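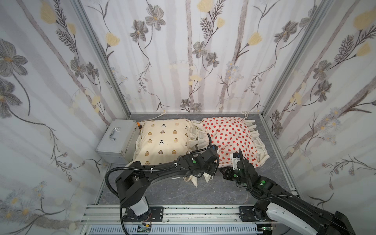
Flornomwood Music Collective
Minutes of the general meeting, 14 March 2024
Held in the upstairs room at Utmont, which still has one working radiator and still puts it behind the door.

Attendance and quorum

Quorum was reached when the last of the drummers came up from the parking lot. The chair opened the meeting over the sound of somebody tuning, asked for the tuning to stop, and was told it was nearly done. The minutes wait on nothing, so they began.

Minutes of the last meeting

Approved with one correction. The bass player was recorded as having "agreed" to sell the old PA. The bass player wishes it known that the word used was "fine," in a particular tone. The word has been changed. The tone can't be minuted.

1. The Hasance record

The split record with the Hasance people is mixed. It has been mixed before, but this time both sides have heard the same version. Side A is ours and side B is theirs, an arrangement reached after a long exchange of emails that the secretary has kept and hopes never to read again.

The running order for our side was read out. The members whose track goes first were happy with it. The members whose track goes fourth asked if anyone had considered the flow. The chair said the flow had been considered at the last two meetings and would not be considered at this one.

The cumbia track is too long for the side as it stands. Options are to fade it early, to cut the second breakdown, or to drop the spoken intro. The author of the spoken intro spoke against the third option for longer than the intro itself. Members voted to cut the second breakdown. The keyboard player abstained in a marked manner.

Pressing: the plant wants the final masters before the end of March. Masters will be delivered by then. The secretary has underlined "will" in the paper copy.

Art for the sleeve is still open. We have two drafts, both purple. Hasance would like something that isn't purple. Members felt this was a bit rich coming from people whose last cover was entirely lime green, but agreed to ask for a third draft.
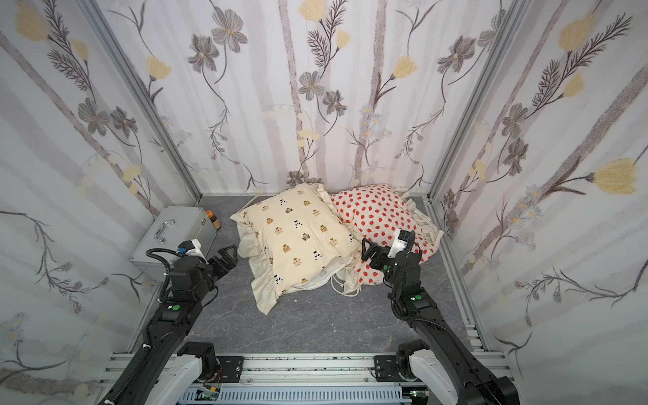 Two pillows against the floral wallpaper.

2. Release party

Booked at the Miah, downstairs room. Doors at 5 for load-in, and the meeting would like members to look at that number again, as last time it was read by many as a suggestion.

Tickets are 4 dollars ahead and 5 at the door. There was a proposal to make them free. There was a second proposal, from the person who pays the sound engineer, that they not be free. The second proposal carried.

Guest list is capped at 30 across both collectives. It was asked whether members' roommates count toward the cap. They do. It was asked whether former roommates count. They do if they want to get in.

Set lengths: each act gets 30 minutes, including setup. The modular synth duo asked what happens if the patch isn't finished when their slot begins. The chair said that the audience will then hear an unfinished patch, and that judging from the last show they may not be able to tell. An objection to this remark was noted.

The Miah has asked us not to use the fog machine. The fog machine's owner pointed out that the contract says "smoke." The chair will read the contract again with the owner sitting nearby. Until then, no fog.

DJ order after the live sets was settled by drawing names from a hat. The hat was then disputed. It was drawn again from a mug and came out nearly the same, so the mug result stands.

3. Money

The account is above water. Income since the last meeting came from downloads, one shirt, and a deposit returned by a venue that has since closed, and members took a moment to appreciate the timing.

The 50 dollars lent for cables has not come back. Neither have the cables. The borrowers were in the room and will attend to one or the other before the party.

A request for new headphones in the practice space was put off. Members are asked to stop carrying the current pair home in their coats, after which we may find that we own several.

4. Practice space

The sign-up sheet works if people sign it. Two acts turned up for the same evening early in March, and the result was a jam that one side describes as promising. The other side has asked for its evening back, and gets it.

The downstairs neighbors have written again about low frequencies. Their letter was polite and quite specific, naming the subwoofer by model. Agreed: no sub after ten, and it comes off the floor and onto the foam. The foam has to be bought. See item 3, and be patient.

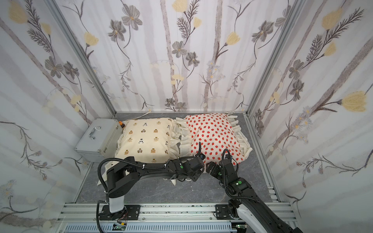
Floral wallpaper, with aluminum posts in the corners.

5. Radio slot

The community station has offered us the hour after the polka show. Members were pleased, the polka show having by far the larger audience. The idea is new releases, one guest mix, and very little talking. Everybody present said they would keep the talking short, and this portion of the meeting ran over.

A pilot is to be recorded in the practice space. It needs a name. Proposals were taken and most can't be printed on a station schedule. Carried over to next time.

6. Any other business

The sampler left on top of the refrigerator is now the property of whoever claims it first. It was claimed at once, by three people.

A member asked if we could play fewer shows with tribute acts. The chair asked which shows. On reflection it was only the one, but it was a long evening.

It was proposed that meetings be shorter. Discussion followed. The proposal was tabled for want of time.

Actions

Masters to the plant: mixing group.
Third sleeve draft, any color but the usual: art group.
Contract and fog: chair, with the fog machine's owner.
Foam, cheap: rhythm section.
Cables or 50 dollars: they know who they are.

Meeting closed when the building turned off the stair lights.

Flornomwood Music Collective | Contact the secretary | © 2024 | Back to top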